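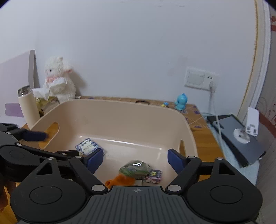 Boonyarit
Second-year student, Textiles and Society

What people do with clothes they don't wear
Project report, 10 June 2019

I should start by admitting that I picked this subject when I was meant to be revising for something else. I'd opened the bottom drawer to find a jumper and found three I'd forgotten I owned, plus a pair of trousers that last fitted me at school. I sat on the floor and tried them all on (no revision happened) and by the end of it I had a project title.

The question was simple enough. Most of us own clothes we never put on, so why do we keep them, and where do they go when we finally let them go? My tutor said it was too big and she was right, so I cut it down to one town, Hatbridge, and to people living in rented rooms and flats. Students, mainly, but a fair few people who'd been working for years as well.

I put a short questionnaire through doors and left a pile of them at the launderette on the high street. I printed 2,000, which was far too many and used up nearly all my printing credit for the year. I got 400 back. I was thrilled with that until I started typing up the answers, and then I wished I'd asked fewer questions!

I also asked people if they'd let me come round and talk through a wardrobe with them. These visits were the best bit by miles. You learn a lot more from someone holding up a coat and pulling a face than from a tick in a box.

Why people keep things

The box I expected everyone to tick was "I might wear it again". Plenty did, but the answer that came top was "it cost a lot". People felt that getting rid of an expensive dress meant the money was properly gone, whereas on the hanger it was still sort of there. One person I visited had kept the receipt pinned inside a suit for that reason.

Size was next. Lots of people keep clothes for a body they used to have or hope to have, and they were much more open about this than I would have been. Then came presents. Knitted things from relatives seem to be more or less impossible to part with, even the itchy ones.

I hadn't put a box for "I don't know it's there", and I should have. It came up on nearly every visit. Winter clothes go under the bed or on top of a cupboard in spring, and when December comes round people buy a new scarf before they've remembered the old one.

Where it goes

Charity shops were the favourite, then passing things on to friends or brothers and sisters, then the clothes bank in the supermarket car park. Selling online was lower than I'd guessed. Several people had taken the photos and written the listing and then never posted it, and I'm one of them, so no judgement here.

The thing I didn't know before was how much sits in between. Nearly everyone had a bag by the door or in the boot of a car that was "going to the charity shop", and it had been going there for months. One bag was being used as a doorstop. I started calling this the waiting pile in my notes and it ended up being a whole section of my presentation.

The swap

The second half of the project was a clothes swap, which we called Musero after a word a friend made up on the bus. You brought clean clothes, you got a paper token for each item, and you spent the tokens on somebody else's things. We took in 595 items over one afternoon. I'd borrowed rails for a quarter of that, so a lot of it got laid out on tables and rummaged through.

Coats and jeans went first. Office shirts hardly moved. Anything with a handwritten note on it went quickly, which was a surprise. Somebody had pinned "wore this to my first job interview, got the job" on a fairly plain blazer and there was nearly an argument over it.

What I'd change

I would ask about shoes. I left them out to keep things short and then everybody wanted to tell me about shoes. I'd also do the visits before writing the questionnaire, so that the boxes matched the things people say. And I'd put sizes on the rails, as it took ages for anyone to find anything and the queue for the mirror was awful.

My own drawer is down to one forgotten jumper. The trousers went at the swap to a first year who has already had them taken up.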